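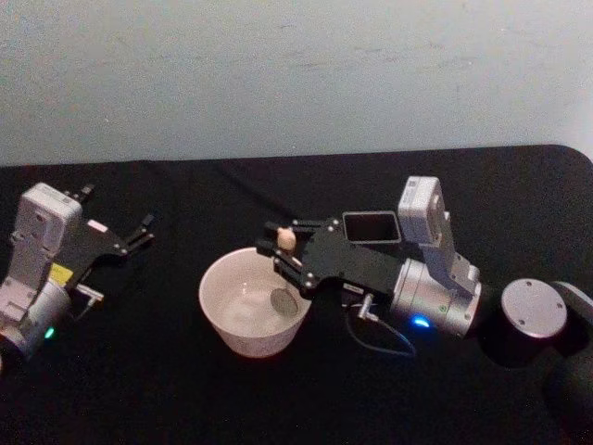
ok so I've had the Sireck two-arm kit on loan since June and people keep asking is it worth the money. Short answer, mostly. Long answer is this thread. Small stuff is where I wanted to test it, because the sales page is all "fine handling" and I sell buttons and beads for a living, so show me. White bowl, black cloth, one coin and one wooden bead. Right arm has the bead over the rim there, coin's in the bowl. Left arm open and waiting. That's the kind of job I mean.

Price first bc I know you'll scroll for it. 900 for the pair if you already have a computer that can run it. 145 more for the camera mount. Total comes in just over 1,000 and then shipping, which they don't tell you till the last page. Grr.

What's in the box: both arms, power bricks, cables, a bag of screws, a printed card with a web address on it. No paper manual. The web manual is fine but it's written for the older model and the photos don't match in a couple places. Joint numbering is different. I put the left wrist on backwards for an entire evening.

Setup took me 2 evenings. Could be one if you read the part about the firmware BEFORE bolting everything down. I did not.

Grippers. Plain black plates and two thin fingers per arm. Good on beads. Good on wooden shapes. Coins are the hard one — flat on a table, forget it, the fingers just skate over the top. Coin leaning on the side of a bowl is way easier, you get an edge to go for. So if you're sorting flat things, use a bowl or a dish with a slope. Free tip.

Black cloth was my idea and I'd do it again. My bench is shiny and the glare was messing with the camera. Any dark fabric, don't iron it, doesn't care about creases.

Heads up on the cable at the wrist. There's a loop that dangles under the gripper and it will find something to catch on. Mine got the lip of a jar. I've got a bit of tape on order, the soft kind they use for wiring in cars. Sireck should really ship a clip for this.

Software is called Imum, it's a seperate company. Free level does record and replay and one arm at a time. Paid level lets both arms work off one script and that's a monthly fee. I'm on the trial. Not sure I'll keep it. If you only want one arm moving at once the free one is plenty.

Recording a move is the best part of the whole thing. Hold the arm, walk it through, press save, done. My sister in law got it in a few minutes and she hates computers.

Replay is so-so. Same bead same spot, great. Move the bead a thumb's width and it closes on air. You need the camera for anything that isn't in the exact same place every time, so really the 145 isn't optional. Count it in.

Noise: a whine when holding a pose, sort of like an old fridge. I can talk over it. Wouldn't want it in a bedroom.

Speed: slow. Slower than me, slower than a kid. If you're buying this to get orders out the door faster, don't. I want it for the boring repeat stuff while I'm packing at the other table.

Support. Emailed about the backwards wrist thing and got Sorcha Fitzgerald, who answered the same afternoon with a photo of her own arm with a arrow drawn on it. Very nice. Second email, about the shipping charge, still waiting.

Someone asked about the Mulcahy one instead. Tried it at a friend's shop. Stronger, heavier, and the fingers are too fat for beads. If you're lifting mugs or boxes get that. Different job.

And Budamer is who I'd go to for spare fingers, they fit the Sireck and they come with a rubbery tip. Have a set coming, will report back on the coin problem.

Would I pay full price? For two arms and the camera, yeah, I think so. Would I pay full price plus the Imum fee every month forever... ask me when the trial's up.

Loan unit goes back at the end of next month. Send me small things to try before then. Already on the list: snaps, sequins, dried beans, those tiny safety pins. No needles pls, I am not picking those out of the carpet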